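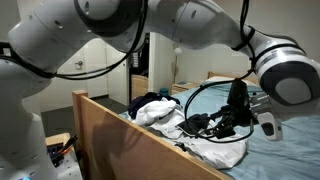 Robots that sort laundry are usually tested on a clean table, one garment at a time, under even lighting. Tzu-hsuan Chou, who leads the manipulation work at Hatcombe, has spent the past two years on the part of the problem that comes before the table: deciding where to grip when the clothes are in a heap on a bed and the edges of one item disappear under another.

The method her group describes in its July 2020 report is called Kekonari. It does not try to recognize garments. It scores small patches of visible fabric by how likely a grip at that point is to lift a single item, and it learns those scores from grasps that were made by a person guiding the arm.

"Recognition was our first approach and it took most of a year," Chou said. "We had a network that labeled shirts and towels quite well when they were spread out. In a pile, the labels were wrong where it mattered, at the boundaries. So we dropped the labels. The arm has no need to know that something is a sleeve in order to pick it up."

The training set is small by current standards. It holds 950 guided grasps, of which 700 were used for training and the rest held back for testing. Each record contains the camera view before contact, the gripper pose, the motor current during closing, and a mark entered by the operator after the lift: one item, more than one, or none.

Chou said the motor current turned out to be the more useful of the two signals once the fingers had touched the cloth. A single layer of thin cotton and a double layer give different closing curves, and the difference can be read before the arm begins to rise. If the curve suggests two layers, the controller opens the fingers, backs off by 12 millimeters along the approach direction, and tries again at a shallower depth. It is allowed 3 attempts at one location before it moves to the next patch on the list.

"That limit was chosen by hand," she said. "With more attempts, the pile gets pushed into a shape the first camera view no longer describes. You are then acting on old information. We could take a new view after every attempt, but the arm has to move clear of the pile to do it, and the cycle time suffers."

The results are mixed across fabrics. On the held-back grasps, the patch score alone put single-item lifts ahead of multiple lifts for woven cotton and for most knits. It did poorly on dark items lying against other dark items, where depth readings are sparse and the fold lines are hard to find. White items on white sheets were less of a problem than the group expected. Chou attributes this to shading, which survives on pale cloth and gives the network something to work with.

A second weakness is the support surface. A mattress gives way under load, so contact is detected later than it would be on a table, and the fingers are deeper in the cloth by then. The group corrects for this with a stiffness value measured by a single press on a bare area of the bed before each session. Chou called the correction crude.

"It assumes the bed is the same everywhere, and it is softer in the middle than near the footboard. We know that. A map of the surface would be better, and we have not built one."

For comparison, the group ran Plultura, its older planner, on the same test records. Plultura grips at the highest point of the pile. It performed close to the new method on loose heaps and fell behind on flat ones, where the highest point is often a ridge formed by several layers.

The grasp records were made by two operators, and Chou regards this as the main limit on what can be claimed. Both tend to approach from the side of the pile nearest the robot base, and the learned scores show the same preference. When the pile was on the far side of the bed, the planner chose longer reaches than necessary.

"We would like to separate the operator's habit from the property of the cloth," she said. "At present the data do not let us do that."

The next stage will use Kao, a guidance interface that proposes a random approach direction before each grasp and asks the operator to follow it if the arm can reach. Recording is under way. Chou expects to retrain with the added records before changing anything in the controller.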